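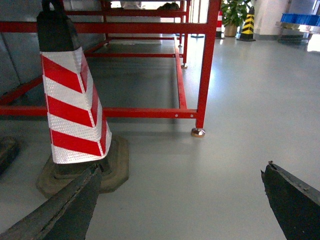
Traffic cone with looped handle on an epoxy floor, in front of a red steel rack

A sleeved traffic cone is a portable floor marker with a tapered body, a weighted base and a reflective covering applied over most of its height. It is used on roads, in car parks and in indoor works areas to close off a space or to mark the edge of a route.

Construction

The body is hollow and fits into or over the base, which carries most of the weight. A low centre of gravity keeps the cone upright when it is knocked. Bases are commonly moulded from rubber, often with recycled content, and may be square or cut at the corners. Many patterns end in a handle, by which the cone is lifted and carried.

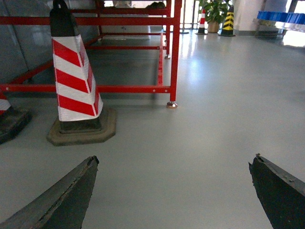 Reflective sleeves are made from sheeting cut to the taper of the body and joined along one side. Horizontal collars are the older form. Diagonal striping in red and white is also found, as on the larger cone with the octagonal base, where the slant of the bands changes in appearance as they pass round to the side. The sheeting loses brightness as grit scratches its surface, and a damaged sleeve can be replaced without discarding the cone.

Indoor use

On coated concrete floors, cones are set out at rack ends, loading doors and areas under repair. Rubber bases grip a clean epoxy finish well but pick up dust — a light film is enough to reduce the hold. The Fesedstead depot of Semance, a storage firm, kept 129 cones in service, of which 33 were reserved for indoor aisles. Its floor manual, compiled by Vlasta Kos, called for bases to be wiped each November and for sleeves to be inspected at the same time.

Storage

Cones of one pattern can be nested in a stack if the handle passes through the opening of the cone above. Looped handles may prevent this, and such cones are stood singly or in short rows. Efren Javier's survey of depot equipment gives 4 as the usual limit for a hand-carried stack.

See also: Barrier board; Floor marking; Pallet racking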